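Fold-out case or hard box for small tools?
Wikville Repair Board > Tools and Storage 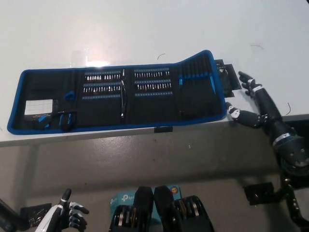 stekut_mike
Joined: March
I do small repairs at home, mostly phones, game controllers and my kids' tablets, and I need to settle on one way to store the small stuff. Right now half of it lives in a kitchen drawer and the other half in a fold-out case. The case is the zip kind, black fabric inside with a blue border, and laid open it takes up most of the width of my table. The little blue pry pieces go in an elastic pocket and the bigger tools sit in loops. It works, but I keep thinking a hard box with trays would be better. What do you all use? I have 5 repairs waiting and would like to sort this out first.

gridlock_ann
Hard box. I had a fold-out for 11 months and the elastic went slack on the pockets I used most. After that anything thin slid to the bottom when I stood it up. A box with shallow drawers costs more but you buy it once.

tbenson44
Disagree with Ann. I do house calls around Stekutstead and a box with drawers is no good in a car. Everything moves. With a roll or fold-out you zip it and go. Mine is a Forovow and the elastic is still fine, but I don't overfill the pockets. I think people force two tools into one loop and then blame the loop.

gridlock_ann
I never put two in one loop. It was just cheap elastic. I'm sure some brands are better.

lowcountry_fix
Depends if you move around or not. OP says at home, so why does he need a case at all? I screwed a strip of wood to the wall over my bench and drilled holes in it. Drivers go in the holes. Tweezers on a magnet bar. Total cost was 3 bucks for the magnet, I had the wood.

stekut_mike
I don't have a bench, that's the trouble. It's the table we eat at, so everything has to be put away by dinner. A wall strip would be great but my wife has already said no to that one.

tbenson44
Then keep the fold-out and get a second small one for spare parts. Don't mix screws in with the tools.

oldparts
I'd go the other way – one box, two trays, tools on top and parts under. The Lò boxes with the clear lid are good for this. You can see what's missing before you close it. I've had trouble with fold-outs because they need so much table when open, and then there's nowhere left for the thing you're fixing.

gridlock_ann
Agree with oldparts on table space.

tbenson44
You can fold half of it under. I do it all the time.

oldparts
Half of mine was never the half I needed.

stekut_mike
OK, I'm going to look at the clear lid box this weekend and keep the case for trips to my dad's. Does anyone know if the trays come out or are they fixed?

oldparts
They lift out. The handles on the trays are small, so don't load the top one too heavy.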